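Notes for keeping the inside of a hired or shared car clean between proper details. Most of this comes from running two sedans and a minivan out of the Stiltedlow lot, and it works the same for a family car that sees a lot of passengers.

## Floor mats

Pull the mats out before you vacuum anything. Shake them, beat them against a post, then vacuum both sides. Rubber mats get dish soap and a stiff brush. Stand them on edge to dry and don't put them back damp, or the carpet underneath will smell by the weekend.

Road salt leaves a white crust on carpet from December on. Mix equal parts white vinegar and warm water, spray it on, wait 6 minutes, and blot with an old towel. Heavy crust takes 2 rounds.

## Seats

- Vacuum the seams first, with the seat pushed all the way back and then all the way forward.
- Coffee on cloth: blot, cold water, blot again. Rubbing spreads it.
- Gum: hold ice in a plastic bag against it until it goes hard, then lift it with a butter knife.
- Leather gets a barely damp cloth. Keep household sprays off it.

## Smells

Change the cabin filter before you buy another air freshener. On the Trovus it sits behind the glove box and comes out without tools. For food smells, leave an open box of baking soda under the passenger seat overnight — take it out before the first run.

## Towels and seat covers

Wash microfiber by itself, warm, with no fabric softener. Cloth seat covers go in cold and hang dry. Keep anything with grease or polish on it in a separate basket from the clean stuff.

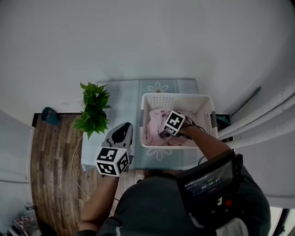

## Trunk

Empty it completely once a month. Check the spare wheel well for water and wipe it out with a rag. Put back only the jack, the cables, and a flashlight, and leave the rest of the space for luggage.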